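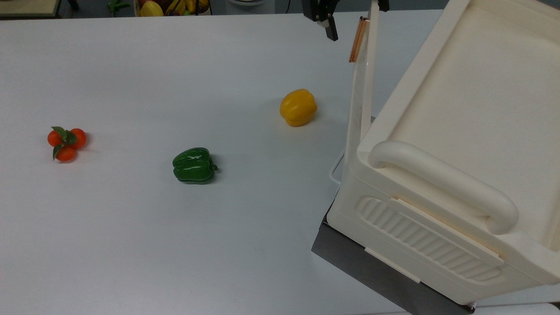

Head camera view, play produce and the cream box

Ghumman finger tips vs. stock on smooth produce

rdhillon
Trying to choose between the stock fingers and the Ghumman tips on our arm. Task is play vegetables into a storage box. The peppers are glossy and the stock fingers slide on them. Tomatoes are easier, the leaves give you an edge to catch. Controller is the Zelgate, force limit at 36. Anyone run both?
Raymonde Dhillon, Harside

bolt_tray
Ran both. Ghumman tips are better on curved stuff and wear out faster. Mine went at 3000 cycles.

kestrel206
I don't think it's the fingers. Your box has a high rim and a fat handle on the near side. Come in from above, close slower, and stock will do fine.

rdhillon
Already slowed it down. The green one still rolls when it's on its side. Side camera view with the box up on the wooden one:

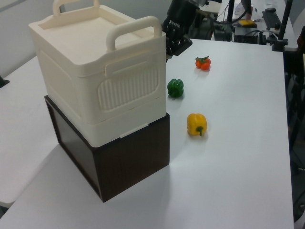
Re: camera placement

mostly_servo
From there the crate hides part of the gripper. I'd move that camera before I spent 799 on a Brimon set or anything else.

kestrel206
Agree on the camera. Still disagree on the tips.

bolt_tray
Tips are cheap. Try them first, then move the camera.

rdhillon
Ordered one pair. Will post numbers for both.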